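Week 4 handout: Draining, rinsing and the humble colander
Kitchen Skills for Beginners, Tokorley evening course
Notes by Leonie Albers

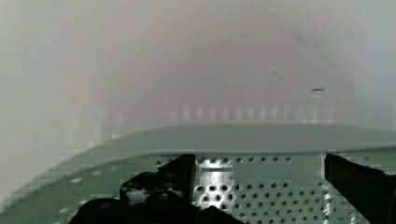
Last time we got as far as boiling things, and most of you went home with a decent pan of potatoes. This week is the bit that comes straight after, when you've got a heavy pan of very hot water in your hands and you need the water to go one way and the dinner to go the other. I've burnt myself doing this more often than I've burnt myself on the oven, so please do read the notes even if you've been draining pasta for years!

Colander or sieve?

I use a colander for anything bigger than a pea and a sieve for anything smaller. Rice is the awkward one. Long grain will mostly behave in a colander with small holes, but in one with big holes you'll lose a good spoonful down the sink (I have, many times). Lentils go in the sieve, always. Tinned beans can go in either.

What to look for when you buy one

Small round holes, lots of them, and going a fair way up the sides as well as across the bottom. If the holes are only at the bottom, a few leaves of spinach will block the lot and you end up with a green pond. A proper rim is worth having too, something smooth that you can get hold of with a wet oven glove. I like metal for boiling water. Plastic is fine for washing salad, and it's lighter, but my old one went a funny shape after a winter of potatoes.

Feet or a flat base? Feet, if you can get them. It keeps your food up out of whatever is sitting in the sink.

Draining a full pan

Put the colander in the sink first, and check it isn't wobbling. Clear the washing up out of the way. Run the cold tap gently while you pour, and tip the pan away from you so the steam goes towards the wall. Pour slowly. Then leave it alone for 30 seconds and give it a shake. With potatoes for roasting I leave them a good deal longer, until they look dry and a bit chalky, and then I rough them up in the pan.

Keep a mug of the pasta water. You'll forget, and so do I, so stand the mug next to the sink before you start.

Washing it

Do it straight away, from the outside in. Starch sets like glue in those little holes and then you're there with a cocktail stick. A washing-up brush gets through much better than a sponge.

For next week

Bring a colander or sieve from home if you have one, plus a tea towel and a tub with a lid. We'll be doing chickpeas, which need 8 hours in cold water beforehand, so put yours in to soak at breakfast. I'll have spares for anyone who forgets.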